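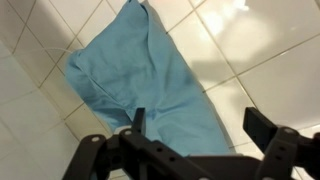

How many demonstrations does a student need before it makes sense to train the first policy?

For one task with one type of object, 60 good demonstrations are usually enough for a first training. The result will be weak, but it will show you which part of the task your data does not cover, and you can then collect the rest with more care.

Collecting Demonstrations for Soft Objects
Notes for unit 4, prepared by Bonifacio Carretero
Please read before the October practical

1. What we want from this unit

In unit 3 you worked with rigid blocks. A block has a position and an orientation, and if you know these you know almost everything. A cloth is different. The same cloth can lie in so many shapes that we cannot write them down in a list, and two shapes which look similar from far away may need a different grasp. For this reason we do not try to program the grasp by hand. We record many grasps made by a person who controls the robot, and we let the model learn from them.

In the practical we use small thin cloths on the tiled bench. The task has the name "pick and place, soft" in the Kordale recorder. The cloth begins crumpled, somewhere inside the working area, and must finish inside the Sundis tray on the left of the robot. It does not need to be folded. Folding is unit 6.

2. Words we will use

Episode: one complete recording, from the start pose of the arm until the arm is back in the start pose.

Observation: what the model receives at one moment. In our case it is the wrist camera image, the joint positions and the opening of the gripper.

Action: the command which the operator gives at the same moment.

Operator: the person who holds the leader arm. Please do not write "driver" in your reports, as in unit 2 this word had already another meaning.

Coverage: how much of the possible situations is present in the data. This is the word which students use most freely, so in the report I will ask you to say coverage of what.

3. Why the wrist camera

The wrist camera moves together with the gripper. Both fingers are always in view, and the model can learn the relation between the fingers and the fabric directly from the image. In the picture at the top of these notes the fingers are open and the lower end of the light blue cloth lies between them. From such a view the operator, and later the model, must decide whether to close here or to move further.

There is a price for this. The part of the cloth directly behind the fingers is hidden, exactly when we would like most to see it. The closer part of the gripper can also be slightly out of focus. We accept both things. You should not try to correct it by turning the camera, because all the episodes recorded before your change would then have another geometry, and mixing them makes the training worse.

Look also at the surface. The tiles are white and glossy, so the light comes back in wide bright areas, and there are soft grey shadows near the cloth. When the arm moves, these areas move in the image too. A model trained under only one light may learn the reflection together with the cloth. This happened with the first data of the Doherty group, where the policy went well in the morning and after 16:00 it closed the gripper on empty tile. The grout lines are another regular pattern which the model can use when it should not. If the cloth always starts on the same tile, the model learns the tile.

4. Preparing one episode

Take the cloth by any point, lift it, and let it fall inside the working area. Do not arrange it with the hands afterwards. Students like to make the cloth a little nicer before they record, and then the model knows only nice cloths.

If the cloth falls outside the area, drop it again. If it falls nearly flat, keep it. Flat cloths are rare with this method and we need them.

Remove loose threads and other small things from the tiles between the episodes, but not during an episode. A pale thread on a white tile is very difficult to see in the camera image, therefore look at the bench itself and not only at the screen.

Open the gripper completely. Bring the arm to the start pose with the button, not by hand. Wait until the recorder shows "ready", and only then begin.

5. How to operate

Move slowly and continuously. The recorder saves every moment, and a long stop in the middle teaches the model to stop. If you need to think, think before you press record.

Approach from above and choose a ridge or a raised fold if there is one. A fold that stands up from the surface gives the fingers something to close on. Where the fabric is flat, the fingers slide over it, or they press on the tile and the arm goes to protective stop. The gathered end of a cloth is also a good place, but please do not take it every time. In last year's data almost all grasps were made on the gathered end, and the policy was lost when the cloth had none.

Close the gripper fully before you lift. Lift a short distance straight up, and after this go to the tray.

When the grasp fails, you have two possibilities. If the cloth has only moved a little, try again inside the same episode. Such corrections are very valuable and I would like to have them in at least one episode from ten. If the cloth has left the working area, finish the episode and mark it as failed. Do not delete it.

6. Labels

After each episode the recorder asks for four fields.

Result: success, success after correction, or failed.

Grasp place: ridge, gathered end, edge, flat part, or not sure. "Not sure" is an acceptable label. A wrong label is more expensive for us than a missing one.

Light: lamp only, window only, or both.

Comment: free text, short. Write what you would want to know if you opened this episode after half a year. "Bad one" does not help anybody. "Left finger touched tile, second try good" helps.

7. Quantity and division of work

The whole class collects 144 episodes in the first session. Each pair divides its part equally, and both persons must operate, because every operator has a personal style and the model should see more than one. Change the operator in the middle of your time, not after each episode.

The recordings go to the Wudosau server, in the folder of your pair. Check that the number of files on the server is the same as the number in the recorder before you leave the room. Last year one pair lost its complete session in this way, and they had to come back in the evening.

The long plan for the course is to have 2000 episodes by the spring of 2027, including different fabrics. Your episodes will be used by the students who come after you, as you will use those of the students before.

8. Common mistakes in reports

Writing that the data is "diverse" without saying in which respect. Position, shape, fabric, light and operator are five different things.

Testing the policy with the same cloth positions as in training. Throw the cloth again for each test.

Giving a success rate without the number of trials.

Removing the failed episodes and not saying it. You are allowed to train without them, but the reader must know.

Describing an error of the policy as an error of the robot. If the arm went exactly where the model commanded, the arm has worked correctly.

9. Before the practical

Read the safety page again, especially the part about the hands inside the working area. The arm must be in the start pose and the enable switch released before you touch the cloth.

Prepare with your partner short answers to these points, half a page is enough:

Which cloth shapes do you expect to be the most difficult to grasp, and how would you notice in the data that they are missing?

If you could add one more camera, where would you put it, and what would it see that the wrist camera does not?

Suppose the policy always grasps too early, before the fingers reach the fabric. Name two possible causes in the data and one which is not in the data.

Bring the answers on paper, please. We discuss them in the first part of the session while the arms are being started.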